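Keeping strawberries in a glass-door mini fridge without them going mushy?

Posted November 2021 by Jhonatan Puma

So I finally caved and bought one of those little black glass-door fridges for my room, mostly for drinks, and now I'm trying to use it for actual snacks too. It's great for cans. It is not so great for fruit! I bought strawberries twice this month and both times I ended up with some that were half frozen and some that had gone soft and weird on the bottom by the second day.

The dial goes from one to seven and I've had it on 3 the whole time. There's no shelf worth talking about (mine came with a wire one that doesn't sit level, so I took it out), and everything just kind of shares the same space. Soda, a plate, berries, whatever else fits.
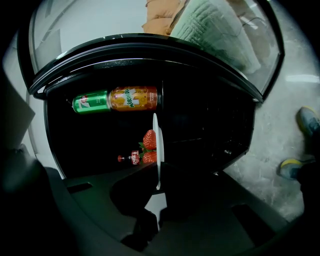

My sister says to just keep fruit in the kitchen fridge like a normal person, but the kitchen is down two flights of stairs and I share it with four other people, and berries do not survive that. So I'd really like to make this work. Do I need a box for them? Do I wash them first? Should I turn the dial down, or is the fridge just bad at this? I only paid 55 dollars for it secondhand so I'm not expecting miracles, but I'd like to get three days out of a pack of strawberries.

Briditz

Turn it down and don't wash them.

Corari

I had one of these in my dorm and then in my first apartment, so I've ruined plenty of fruit in one — let me save you a few packs.

The back wall is your problem. On a lot of these small ones the cold comes straight off the back, so anything leaning on it gets way colder than whatever is up by the glass. Cans don't care. Strawberries really care. Mine used to freeze on one side and stay perfectly fine on the other, which sounds exactly like what you've got going on. Put the soda at the back and bring the fruit forward, with a bit of a gap so nothing slides into it when you shut the door.

And yes, get a box! A shallow one, with a folded paper towel in the bottom, and the lid left open a crack. Don't pile them up, one layer is best. Check them when you bring them home and eat any bruised ones right away, because one bad berry takes its neighbors down with it. Wash them right before you eat them and not a minute sooner. I used to rinse the whole pack at once thinking I was being organized, and then wonder why they were fuzzy by Thursday.

On the dial, I'd stop trusting the numbers completely. Get a cheap fridge thermometer, stick it where the fruit will go, and leave it overnight. You want it under 40 but comfortably above freezing. Then move the dial a tiny bit at a time and give it a day between changes. It took me most of a week and I was very annoying about it, but after that I got four days out of a pack pretty reliably.
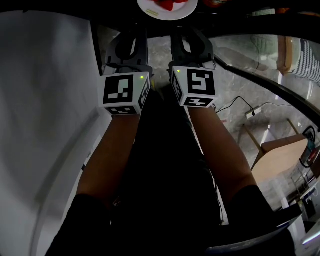

The other half of it is how you take them out. I used to bring the whole box over to the table, eat five, get distracted by a show and put the rest back an hour later, and every time you do that they warm up and sweat and then go soft. Now I only take what I'm going to eat. A white plate on a dark table is what works for me, with the red stuff on it where I can see it, and if the plate is small I can't get carried away. The box stays in the cold the whole time. Anything left on the plate at the end goes into oatmeal the next morning, or gets mashed up with a little sugar if it's looking sad.

If you do want to keep a plate in the fridge too, lay it flat or take it out. I stood mine on edge once to save room and it slid down onto a peach.

Agbeko

Agree with most of that, but I'd skip the paper towel and use a little colander or anything with holes so the air gets underneath. My fridge is super damp and the towel just got soggy.

Also see if the door seal is grabbing all the way around. Close the door on a strip of paper and tug. If it slides out easily, you're letting warm air in and the poor thing is running nonstop, and that might be why the back gets so icy. Mine was only dirty — I wiped the rubber with warm soapy water and it was fine after that. Unplug it and let it defrost first if there's frost built up back there, and put a towel down, because mine got all over the carpet.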